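The robotics club at Fustonthorpe meets after lessons in what used to be the textiles room. It has a budget of 800 pounds a year, and most of this year's has gone on one machine, a gripper the members call Nonska.

Lucimara Teixeira, who teaches physics, started the club in November with a sign-up sheet and a box of spare motors. The students wanted to enter the Drelen Cup, where teams have to pick up and sort 60 small parts against the clock. Their first gripper had bare plastic fingers and dropped almost everything.

Pylyp Kushnir, in Year 12, redrew the fingers as plain black blocks, with small holes along the top and a soft, slightly fuzzy pad on each inner face. A set can be swapped between rounds. He keeps the old ones in a drawer, labelled by date.
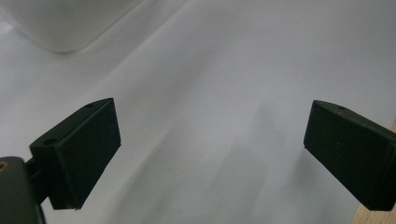 ## Practice rounds

The members take turns at the controls and write down every dropped part. By 2022-12-13 the logbook held 889 attempts. Washers are still the hardest, as they lie flat and the fingers tend to close over them.

"We change one thing and run it again," says Kushnir. "It's slow, but you know what you changed."

Their best score so far is 65 points. Teixeira has booked the room through to the end of term, and the next job is a thinner pad.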